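Forums > Automation & Controls > Purchasing and Planning > Overhead arm cell, what to commit before the sim work is finished

Filed under: budgeting, grippers, inverted mounting, simulation

jkristiansen
I have to put numbers against a mixed-item picking cell and the request closes 22nd September. Layout is one arm hung inverted over a perforated table, parallel gripper, items sorted into plastic crates. Flilalstead quoted the arm, the overhead mount and commissioning as one line. The gripper is a separate line from Gorix. We have a simulated model of the cell but no hardware. How much of this would you commit before the sim work is done? The budget owner wants everything on one PO.

e_barrera
Don't accept a single line for arm, mount and commissioning. Get them split. The mount is the item most likely to change once somebody looks at the building steel, and you want to be able to reprice it without reopening the arm.
Also ask for the payload derating in the inverted orientation, in writing. The datasheet figure is normally for floor mounting.

shimada_j
Agree on the split. Disagree with holding anything back on the arm. Lead time on ours was 32 weeks. If the reach study in sim closes with margin, order the arm and let the rest follow.

e_barrera
Reach closes in sim for almost everybody. Cable dress doesn't get modeled and neither does ceiling deflection. We lost a usable chunk of our rear corner to the dress pack alone.

shimada_j
Then model the dress pack as a keep-out cylinder. It takes an afternoon and it's a poor reason to sit on a PO.

anistor
Two things that are usually missing from these budgets.
1. Spare fingers. Budget 5 sets. Fingertip pads wear and custom fingers are slow to get remade.
2. Crates. Ours came from Bevotell and the replacement batch had a different rim. Buy enough of one lot to cover the validation period and write the lot number down.
For reference, our fingers plus crates plus fixturing came to roughly 9 percent of the arm price. We had planned for none of it.

eilif_h
What is the item mix? A parallel gripper is fine for boxes and cans. Mugs and shallow bowls will decide the finger geometry and possibly the gripper. I would not sign the Gorix line until those are tested on a bench with real parts. Friction in sim is whatever you typed in.

jkristiansen
Mix is household goods: mugs, a bowl, a plate, boxes, bottles, fruit, a few small cubes. Mesh-sided crates in two sizes. Cabinet position varies between layouts, which is part of what the reach study has to cover. The sim set so far is 323 episodes. Wide views and close views from the current build: 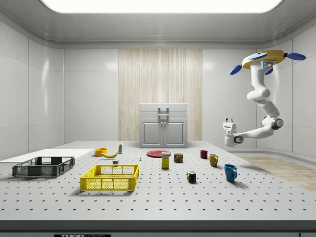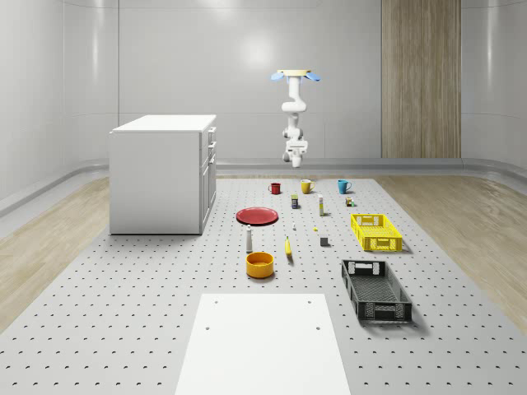
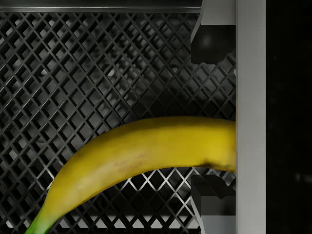
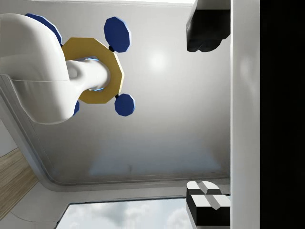

Sim renders, all four. First two are wide views with different cabinet positions, third is the banana at the gripper finger, fourth is the arm and its gold ring.

eilif_h
Plate flat on the table is your problem item. Two short fingers coming straight down won't get under that rim. Either price a suction option now or take plates out of the acceptance list.

anistor
Seconding the plate. And put the acceptance list in the PO itself, with item dimensions.

jkristiansen
Going with separate lines for arm, mount and commissioning. Arm released first, gripper on hold pending bench test, suction as a priced option. I have asked Choi for a second mount quote. Dress pack goes into the model as a keep-out.

e_barrera
Fine by me. Ask Choi whether their price includes the anchor survey.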